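About Lodeo

Lodeo is a repair and reuse shop in Trunville. We fix small household goods, electronics and toys, and we sell what people bring us when they no longer want it back. The shop is on Brunner Street, in the building that used to be the feed store. The entrance is on the side, by the loading dock.

How we started

Isauro Beltrán opened the shop after eleven years of doing appliance service calls for a regional dealer. Much of that job was telling people their machine was not worth the cost of the visit. He rented the back half of the feed store in February and put in two benches and a parts rack. Lamps and vacuum cleaners made up most of the work that first year. When the front half came open he took that too, and it became the sales floor.

The name comes from the Beltrán family's old street. We get asked about it often enough that it seemed worth putting here.

What we repair

Lamps, fans, toasters, mixers, vacuum cleaners, radios, record players, sewing machines, keyboards and other computer accessories, battery toys, and clocks that are not antiques. We will look at most things that one person can carry through the door. We do not repair microwaves, gas appliances, televisions or phones. For phones we send people to the counter at Vundton Mall, where they have the right tools for it.

Bring the power cord and any loose pieces, including the broken ones. A cracked knob is much easier to match than a missing one.

There is a $6 charge to open an item and find the fault. If you go ahead with the repair, the charge comes off the bill. If you don't, you can take the item home or leave it with us for parts. We call before doing any work that costs more than the figure written on your ticket.

Most repairs take a week. Sewing machines take longer, especially in the fall, and record players depend on whether we can get the belt.

What we sell

The sales floor has used goods that were checked at the bench before they were priced. Anything with a plug carries a green tag and can be returned within thirty days. Items with a white tag are sold as they are. Toys are sorted by price and not by age, so please look them over before giving them to small children.

We also keep a parts wall: 144 labeled drawers of knobs, switches, feet, belts, battery covers and screws. You may go through these yourself. Prices are on the drawer fronts. If a drawer is empty, tell whoever is at the register and we will write it on the list.

Drop-offs

We take donated goods at the side door during shop hours. Please do not leave things on the dock overnight. It rains in, and we have had to throw away good radios. We cannot accept mattresses, car seats, paint, or anything with a swollen battery. The county site takes the batteries and the paint.

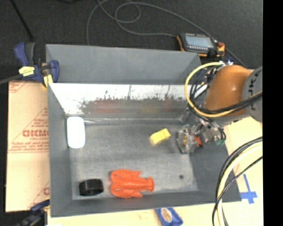 Small items are welcome even when they have lost whatever they came with. Odd pieces often end up matched to something already in the shop, and the rest go out in the mixed boxes we sell by the door. Last year we accepted 561 drop-offs. We can give you a receipt if you ask for one at the time, but we do not put a value on the goods. That part is up to you.

Who works here

Isauro runs the bench and does most of the sewing machines himself. Two other repairers work part time, and the register is shared among everyone, so the person selling you a lamp may also be the one who rewired it. We take one high school student each semester through the Trunville work-study program. Students start on cord replacement and go on from there.

Classes

We teach a basic repair class on the sales floor after closing. It covers plugs, cords, switches and how to use a meter. Bring a lamp if you have one. The next class is Thu 23 July at 6:30. The cost is $20, paid at the register, and children over twelve may come with an adult.

Hours and contact

Tuesday through Friday, 10 to 6. Saturday, 9 to 3. Closed Sunday and Monday.

For questions about a repair already in the shop, please have your ticket number ready. Tickets are filed by number and we can't look them up by name.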